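Listening Room Nights at Plurus: Your Questions, Answered

Everything we get asked about our record evenings, in one place. Have a read before you write to us, and if your question isn't in the list, write anyway! 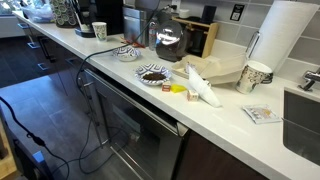
The kitchen counter, with the coffee machine at the window end.

What is a listening room night, exactly?
We put on an album from start to finish, on a good pair of speakers, and people sit and listen to it. There's a short introduction first (five minutes, or nine if Roswitha Aigner is giving it and the record has a B-side she loves), and afterward there's plenty of time to talk. Most of what we play is electronic music of one kind or another: old synthesizer records, ambient, dub, some house, and the odd film score.

Who picks the records?
Gülizar Aksoy puts the season together, and she takes requests seriously. The September program was almost all requests, which is how we ended up with a whole evening of Sterel's early twelve-inches and the very long Çetinkaya live album back to back. That was a late one, but what an evening!

Do I need to know a lot about music?
Not at all. Some of our regulars can tell you which pressing plant a record came from, and some come because they like sitting in a dim room with something lovely playing. Please don't feel you have to say anything clever afterward.

How many seats are there?
The room holds 36. Seats aren't numbered, so come when the doors open, half an hour before the music, if you care where you sit. The sofa goes first.

Can I bring my own records?
Yes, please do. The last hour of each night is open, and you can put your name down at the door for one side of one record. We ask that it be clean and that you know which speed it plays at (you would be surprised). Our own shelves hold 625 albums, and you're welcome to browse them before we start.

Can I talk during the album?
We'd rather you didn't while the record is on. A whisper is fine, and so is getting up to stretch your legs between sides.

Is it very loud?
It's full but comfortable. If you're sensitive to bass, sit toward the back on the left, and there are earplugs at the door if you'd like a pair.

Do you sell records?
Only those on Altix, the small label Gülizar runs. The newest one came out in December 2020 in an edition of 200, and we still have a few copies behind the desk. We can put one aside for you if you ask by email.

What happens if I can't use my ticket?
Let us know by noon on the day and we'll move it to another evening. After that we can't promise, but do tell us, as there's often someone on the waiting list who would be very happy to have your seat.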